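Section 2. Setting Out the Farkura Play Kitchen

1. Wipe the tabletop before laying anything out.
2. Put down the large purple plate first, then place the banana beside it.
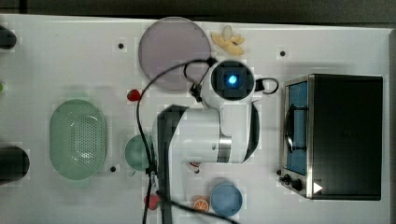 Fig. 2 - Plate, peeled banana, oval colander and strawberries

3. Stand cups upright - children tend to reach for them first.

Note: The colander holds up to 11 food pieces.

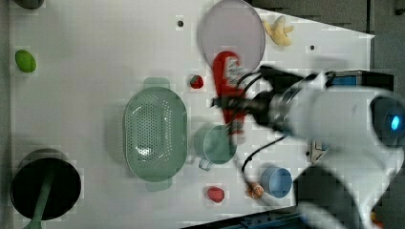 4. When play is over, return the food to the colander and stack the plates by size.

Caution: Do not heat the pan or put any pieces in the oven. Small foods are a choking hazard.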